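3×3×3キューブ

3×3×3キューブは、各面が縦横3列に分割された立方体形の回転式パズルである。六色に塗り分けられた面を層単位で回転させ、崩れた配色を各面一色の状態に戻すことを目的とする。「ルービックキューブ」の名で広く知られる。本項では機構、配色、状態数、記法、解法および調整について記述する。

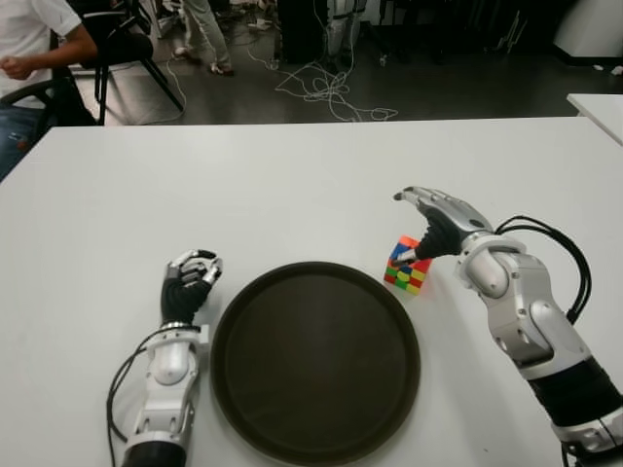
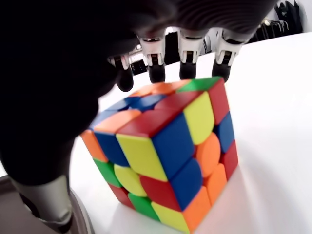

白い卓上に置かれた、崩した状態のキューブ。

一辺が3個であれば小立方体は27個になるはずで、26個とする記述は誤りではないか、という指摘が本項の旧版に寄せられた。外から見える部品だけを数えれば26個となる。27個目に相当する中央の位置には色の付いた部品がなく、軸が収まっている。本項では以下、軸を部品数に含めない。

概要

立方体の各面は9個の区画に分かれ、全体で54の区画がある。区画の色は部品に固定されており、部品から離れて移動することはない。このため、面を「一色ずつ塗り直す」ように揃える手順は成り立たず、解法はすべて部品単位の移動として記述される。初学者が一面を揃えたのちに行き詰まる主な原因は、面の色のみを合わせ、側面の色との整合を取っていないことにある。

部品の種類

部品は位置によって三種に分かれる。

センター:各面の中央にある部品。6個あり、色は一つ。外層の回転では相互の位置関係が変わらず、その面の色を決定する。
エッジ:隣り合う2面にまたがる部品。12個あり、色は二つ。
コーナー:3面が交わる頂点の部品。8個あり、色は三つ。

エッジがコーナーの位置に移ること、またその逆は構造上起こらない。センターはその場で自転するが、単色の製品では自転の角度が外見に現れない。図柄や文字を印刷した製品では自転が見えるため、通常の解法に加えてセンターの向きを合わせる手順を要する。

内部構造

基本的な構成は、直交する三本の軸をもつ芯と、その6つの端に取り付けられたセンターからなる。エッジとコーナーには芯の側へ張り出した足があり、隣接する部品どうしが互いに押さえ合って立方体の形を保つ。エッジの足はセンターの下に、コーナーの足はエッジの下に入る。接着はされていない。

センターは一般にねじとばねを介して芯に取り付けられ、表面の蓋を外すとねじ頭に触れることができる。ばねを用いない構造や、磁石の反発力を利用する構造もある。後者を含め、部品間に磁石を埋め込んで停止位置を安定させたものは磁石内蔵型と総称される。

外装の着色には二通りある。一つは単色の樹脂に色の付いたシールまたは薄板を貼る方式、もう一つは部品の樹脂そのものを着色する方式である。シール方式では縁から剥離や摩耗が進み、貼り替えが必要になる。樹脂着色方式では剥離が生じないが、退色や汚れの付着は避けられない。

配色

標準的とされる配色では、白と黄、青と緑、赤と橙がそれぞれ向かい合う。白を上、緑を手前に置くと、右が赤、左が橙となる。向かい合う色は一つのエッジまたはコーナーに同時に現れない。たとえば白と黄を併せもつエッジは存在せず、この性質は部品を探す際の手掛かりとなる。

白と青を対面とする配色の製品もあり、日本国内で流通したものに例が多い。配色が異なっても機構と解法は同一であるが、慣れた配色以外では部品の認識に時間を要する。

照明の影響を受けやすい組み合わせは赤と橙である。電球色の照明下では両者の差が縮まり、誤認が増える。Careckの練習用シールでは、橙を標準より明るい色調としている。

状態数

回転によって到達できる状態の総数は次の式で与えられる。

8! × 3^7 × 12! × 2^11 ÷ 2 = 43,252,003,274,489,856,000

コーナーの配置が8!通り、向きが3^7通り、エッジの配置が12!通り、向きが2^11通りである。最後に2で割るのは、コーナーの置換とエッジの置換の偶奇が常に一致するという制約による。向きの指数が部品数より一つ少ないのは、残り一個の向きが他の部品の向きから決まるためである。センターの自転を区別する場合、この値はさらに2,048倍となる。

制約を無視して部品を任意に組み立てた場合、その状態は12の系列のいずれか一つに属し、回転操作だけで系列を移ることはできない。分解したキューブを無作為に組み直したとき、完成可能な系列に入る確率は12分の1である。次の状態が現れたときは、組み立ての誤りか、部品の意図しないねじれがある。

コーナー1個だけがその場でねじれている
エッジ1個だけが反転している
2個の部品だけが入れ替わっている

どの状態からも20手以内で完成できることが計算により示されている。この値は90度回転と180度回転をいずれも一手と数えた場合のもので、180度回転を二手と数えると26手となる。すべてのエッジが反転し、コーナーがすべて正しい状態は、前者の数え方で20手を要する配置の一つである。

回転記号

操作の記述には、面の位置を表す英字を用いる。

R:右面 L:左面
U:上面 D:下面
F:前面 B:後面

英字のみの場合は、その面を正面から見て時計回りに90度回すことを示す。アポストロフィを付した R' は反時計回りの90度、2を付した R2 は180度である。中層の回転には M、E、S、全体の持ち替えには x、y、z を使う。M は L と同じ向き、E は D と同じ向き、S は F と同じ向きに回す。小文字の r などは外層と隣の中層を同時に回す操作を表すが、Rw と書く流儀もある。

手順を逆にたどるには、記号の並びを逆順にし、それぞれの回転方向を反転する。R U の逆は U' R' である。R U R' U' の四手は多くの手順に部分として含まれ、完成状態から6回繰り返すと元に戻る。R U の二手では105回を要する。任意の操作列を反復したときの周期は最大で1260である。

解法

LBL法

下層から順に一層ずつ揃える方法で、入門書の大半がこれを採る。手順の区分は文献により異なるが、Nilsuwanの手引書では次のように分けている。

1. 下面のエッジ4個を、側面センターの色に合わせて十字に置く。
2. 下層のコーナーを入れる。
3. 中層のエッジを入れる。
4. 上面のエッジの向きを揃え、十字を作る。
5. 上層のエッジを正しい位置に移す。
6. 上層のコーナーを正しい位置に移す。
7. 上層のコーナーの向きを揃える。

最後の段階では途中で下層が崩れて見えるが、すべてのコーナーの処理が終わると復元する。処理の途中で全体を持ち替えると復元しない。一つのコーナーを終えて次に移るときは、上層だけを回して対象を手前右に運ぶ。

CFOP法

十字、下二層、上面の向き、上層の位置の四段階からなる。下二層ではコーナーとエッジを組にして同時に挿入する。基本形は41通り、上面の向きを揃える手順は57通り、位置を揃える手順は21通りである。上面の向きと位置をそれぞれ二段階に分ければ、覚える手順を減らすことができる。

代表的な手順として、コーナー3個の向きを変える R U R' U R U2 R' がある。

その他

左右のブロックを先に作り、中層 M の回転を多用して残りを処理する方法、2×2×2のブロックを拡張していく方法などがある。目隠しで行う場合は、部品を二個または三個ずつ循環させる手順が使われる。手数を減らすことを目的とする場合には、逆の操作列から解き進める技法も併用される。

スクランブル

競技や計測に用いる崩し方は、計算機で無作為に選んだ状態から操作列を生成するのが標準である。手で適当に回す方法では、同じ面の往復や偏った面の使用が生じ、状態の分布が一様にならない。Donddenの練習帳は377通りの操作列を収め、白を上、緑を手前とする持ち方で記載している。

操作列を実行したのちは、展開図との照合を行う。照合は少なくとも2面について行い、一致しない場合は完成状態に戻してからやり直す。

調整

回転の軽さと部品の安定性は、主にねじの締め具合とばねの強さで決まる。緩くすると回転は軽くなるが、部品が外れやすく、コーナーのねじれも起こりやすい。締めすぎると、層がわずかにずれた状態で隣の層を回すことができなくなる。

ずれを残したまま交差する層を回せる性能をコーナーカットという。測定では一つの層を所定の角度だけ傾けて止め、直交する層を回す。Otoraの調整表では、順方向のずれを45度以内とし、逆方向は別の欄に記録する。測定値は力の加え方に左右されるため、異なる資料の値をそのまま比較することはできない。

調整の一般的な順序は次のとおりである。

1. 6か所のねじを同じ深さまで締める。
2. 各ねじを同じ角度だけ戻す。
3. 各層を回し、重さの差を確かめる。
4. 対面の2か所を一組として微調整する。

一か所だけを大きく緩めると芯に対する層の高さが揃わず、回転時に引っ掛かりが出る。

潤滑と手入れ

潤滑にはシリコーン系の製品が用いられる。粘度の高いものは芯と軸の周辺に、低いものは部品の接触面に使う。石油系溶剤を含む汎用の潤滑剤は、樹脂を侵すおそれがあり適さない。塗布量は少量とし、塗布後に全層を回して行き渡らせる。

内部に溜まる粉は、樹脂の摩耗粉と手の皮脂、繊維くずが混ざったものである。清掃では一つの層を斜めに止め、エッジを持ち上げて外し、順にコーナーを取り出す。部品は中性洗剤を薄めた水で洗い、完全に乾かす。ばねとねじは水に浸さず、乾いた布で拭く。

組み立ては完成状態の配色で行う。最後の一個にはエッジを残し、層を斜めにして押し込む。コーナーを最後に残すと足が入りにくく、破損の原因となる。

保管

直射日光の当たる場所では樹脂の退色が進む。高温の車内への放置も変形を招く。磁石内蔵型は磁気カードから離して置く。層がずれたまま荷重を受けると足に癖がつくことがあり、保管時は各層の角度を揃えておく。

関連項目

2×2×2キューブ
4×4×4キューブ
立体パズル
置換群

最終更新:5/9/18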